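How to oil a butcher-block workbench top

A butcher-block top that gets daily use dries out faster than people expect. Glue drips, tape residue and tool grease all leave marks, and bare patches start to show where your forearms rest. Plan on one evening and the following day.

What you need

Mineral oil or a hardwax oil (I use Lavari clear, one can does two coats)
Sandpaper in 120, 180 and 240 grit
Plastic scraper
Mineral spirits
Lint-free rags
Nitrile gloves

1. Clear the top. Take off tape rolls, pliers, cables and anything else that lives there. Grit under a tool will scratch as soon as you slide it.

2. Scrape off dried glue with the plastic scraper, held low. A metal blade digs into the softer strips. Wipe tape residue with mineral spirits and let the surface dry.

3. Sand with the grain, 120 first, then 180, then 240. The strips all run the same way, so long strokes from end to end work fine. Go lightly over knots. They are harder than the wood next to them and will stand up as a bump if you sand too much around them.

4. Vacuum, then wipe with a dry rag.

5. Pour a small puddle of oil and spread it thin. Dark strips may look finished before the pale ones do. Keep going until the color is even.

6. Wait 20 minutes and wipe off everything that has not soaked in. Leftover oil turns sticky.

7. Leave it overnight, then repeat steps 5 and 6. Lay used rags flat outdoors to dry. Hardwax oil rags can catch fire if you ball them up.

Wait a full day before you put tools back. Set heavy things on a mat for the first week.

My bench is 298 cm along the wall side and gets a new coat every July. The smaller one was last done with Troseck oil, which smelled stronger and took longer to dry.

Frida Skov 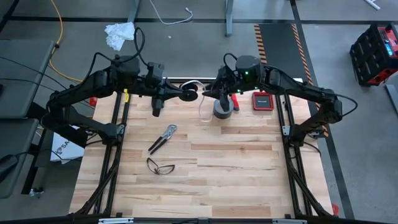 For small scratches between coats, rub in a few drops of oil with 240 paper and wipe it dry. Deep cuts need the full sanding.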